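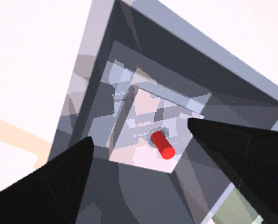 Figure 6.1 A red peg standing out from a small pale block, with a black gripper finger on either side (computer rendering).

Chapter 6
Role Models and Personal Influence

Most adults can name at least one person whose example shaped the way they live or work. The person may be a parent, a teacher, an athlete or a figure known only through books. This chapter considers how such people are chosen, what is learned from them, and how their influence changes with age.

Section 6.1 separates two terms that are often confused. A hero is admired for what he or she has done. A role model is someone whose conduct a person tries to copy. One individual may be both, but many heroes are admired by people who have no wish to lead the same life.

Section 6.2 presents the Hasthorpe survey, in which Eluned Griffiths asked 157 high school students to write about a person who had influenced them. The students wrote on two occasions, at the start of the school year and again in May. A number of them named a different person the second time, and their reasons form the main material of the section.

Section 6.3 turns to influence at a distance. It follows the long-distance runner Wian Msimang, who at 13 began a training diary modeled on one he had read in a library book.

Before reading further, write one paragraph on a person who has influenced you. Keep it with your notes. You will need it for the exercises in Section 6.4.

Key terms: hero, role model, mentor, imitation, admiration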